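Notebook Home | Entries | Bench Log | Kit List | Search

October, Clernville training ground, boot room bench

Picked this up again after lunch, so the morning stuff is going in from memory. The job is still the same one we've been chewing on since preseason: why do the Alholm boots let go on our number two pitch when the Noderos don't, and is it the studs, the plate, or just the way our wingers run? I have opinions (you all know I have opinions) but I'm trying to write down what I measured first and save the shouting for the end.

Setup. Same drag sled as last time, same tile of turf pegged into the tray, same loading. I put 85 pounds on the sled and left it there all day so I wouldn't be tempted to fiddle. Boot goes on the foot form, laced snug, forefoot down, heel up an inch. Then pull sideways until it slips and read the peak off the scale. I did 27 pulls on each boot and swapped the turf whenever it started looking chewed, and I had to swap it a lot more with the Alholm on. Make of that what you like.

First thing I learned is that lacing matters way more than I thought. My first run of pulls on the Nodero was all over the place, and I was ready to blame the scale, and then I noticed the foot form was twisting inside the boot. The boot was holding fine and the foot was going for a walk! Relaced it, put a strip of tape around the form, and the numbers settled right down. I've crossed out the early ones in the paper log but you can still read them if you want a laugh.

Second thing is the wear. We've been testing boots straight from the box, and our players don't play in boots straight from the box. So I went and begged a worn pair off the under-eighteens. They were trained in since the summer, and the outside front stud on the left boot was ground down to a nub. That boot slipped early on nearly every pull. The right boot from the same pair was close to new. Same kid, same pitch, same weeks! He pushes off that left side for everything, and if you watch him take a corner you can see why.

So that's a note for whoever does the kit check: look at the outside front stud on the standing foot before anything else. I'd like to see it done every time we change studs, and I'd like it written down, and I'm aware I said this last season too.

Now the Alholm. When it slips, it slips all at once. The Nodero gives you a bit of a slide first, kind of a warning, and the scale needle sort of leans before it drops. With the Alholm the needle climbs and climbs and then it's gone. Peak grip is higher, I'll give it that. If you only read the top number you'd buy the Alholm every day of the week. But think about what a winger feels when he plants and cuts inside. He wants to know it's going before it's gone. Our physio has been saying the same about ankles, and too much grip isn't any kinder to a knee than too little.

I tried the Karunaratne insole in both boots as well, the one with the raised edge. Didn't change the grip as far as I can tell, which makes sense, it's inside the boot. It did stop the foot form twisting, even without tape. I think that's worth something for real feet. I've asked for another pair in a bigger size so our center backs can have a go.

Wet turf next. I soaked the tile, let it drain while I had coffee, and pulled again. Everything dropped, no surprise. The gap between the two boots got smaller, and the Alholm's sudden let-go was a touch softer. What I can't do in the tray is the thing that happens on pitch two in October, where the top is greasy and it's firm underneath, because of that shady strip by the far touchline. The sun never gets on it. Cut the tile too thin and you're testing the tray, cut it too thick and the whole thing shifts. If anyone has a better idea for holding a deep tile still, please, come and find me. I've tried pegs, I've tried the wooden lip, and I've tried standing on the corner like an idiot.

Small mess to own up to. I labeled two sets of pulls with the same run number, 429, and only saw it when I was copying them over. One is the dry Nodero with the insole and one is the wet Nodero without. I've worked out which is which from the order in the paper log, and I've put an A after the dry one. Don't trust any copy of the sheet you saved before 3 p.m.

Things I still want to do before we hand anything to the coaches:

- Pull backward as well as sideways. Strikers complain about the push-off, and sideways tells me nothing about that.
- Get a worn Alholm to put next to the worn Nodero. Only one of the first team wears them and he's not keen to part with his.
- Try the shorter studs on the Alholm plate. My guess is they'd bring that peak down and give us a bit of the lean back.
- Film the needle. I'm describing a "lean" by eye, and I'd be annoyed if someone else handed me that.

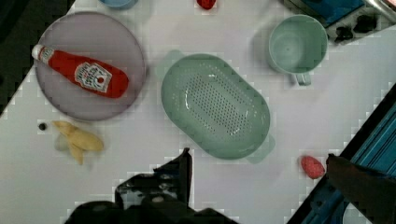

Mounir El-Sayed read this over before I'd even finished and thinks I'm being too hard on the Alholm. His view is that the sudden slip could be coming from the tile tearing, and that a real pitch with proper roots would give a bit before it lets go, so the boot is getting blamed for weak turf. He'd want the same pulls done outside on the actual grass before anyone says a word to the players.

Okay, fair. I went and looked at the used tiles in the bin, and the Alholm ones do have longer rips in them, with the roots pulled clean out in places. The Nodero ones are more scuffed than ripped. So he may well be right that part of it is the turf. I still think the boot is doing something, since the same turf under the Nodero gives me the lean every time, but I can't separate the two in a tray and I'm not going to pretend I can.

Plan is to take the sled out to pitch two, on the good end first and then on the shady strip. We'd need up to an hour out there and the ground staff will want to know where we've been dragging things. I've promised to put the divots back. Weights go in the barrow this time, I'm not carrying them across again - my back still remembers August.

One more bit on the players, because it came up at the sink while I was washing studs. A couple of the lads have been mixing lengths, long at the heel and short up front, off their own bat. It's legal and the studs are all the right type, so I've no problem with it, but it means the boots in the rack don't match what's on our kit sheet. If you're pulling a boot from the rack for testing, check the studs yourself! I nearly ran a whole set on a pair I thought was standard and it had three different lengths in it.

I haven't touched the goalkeepers' boots at all. They stand in the worst bit of the pitch and do completely different things with their feet, so they probably need their own day and their own tray.

Scale is back in its box, sled is under the bench, wet tiles are outside by the door. Spare studs are in the tin with the tape on the lid. The key for the T-wrench drawer is sticking again, push it in and lift.

6 comments | 2 shares

Contact | Clernville Boot Room Notes | Back to top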